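Lasley Sets Handling Rules for Kitchen Robots

Robots that handle dishes in shared kitchens in Lasley will have to meet a written code of practice starting in August. The code applies to 25 sites, including school cafeterias and senior centers, and was drafted over the spring by a working group led by safety engineer Jummai Omoregie.

The main rule sets a limit on grip force. An arm may not pinch a plate or bowl with more than 25 newtons, and it has to stop if the reading goes over that for any reason. Operators must log each stop and keep the log for 400 days.

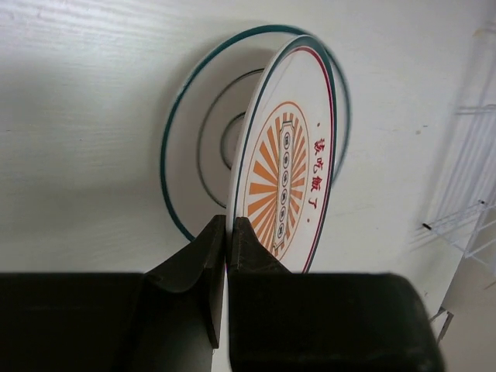

A two-finger gripper at the rim of a decorated plate, with a dish rack at right. Photo: Curnimside Test Kitchen

Ceramic gets its own section. Plates must be taken by the rim, one at a time, and gripper pads that touch tableware have to be wiped down between loads. Any pad with a visible crack comes off the machine the same day.

Kauko Hämäläinen, who runs the test kitchen at Curnimside, said the draft was tried there on 780 plates and bowls before the wording was settled. "The first version let you pick up two at once," he said. "We asked for that to come out."

Sites that already use an arm have until the end of the year to replace pads that do not meet the code. Turatow, which services most of the machines in Lasley, said it has the parts in stock.

Copies of the code are available at the city clerk's office, Room 556.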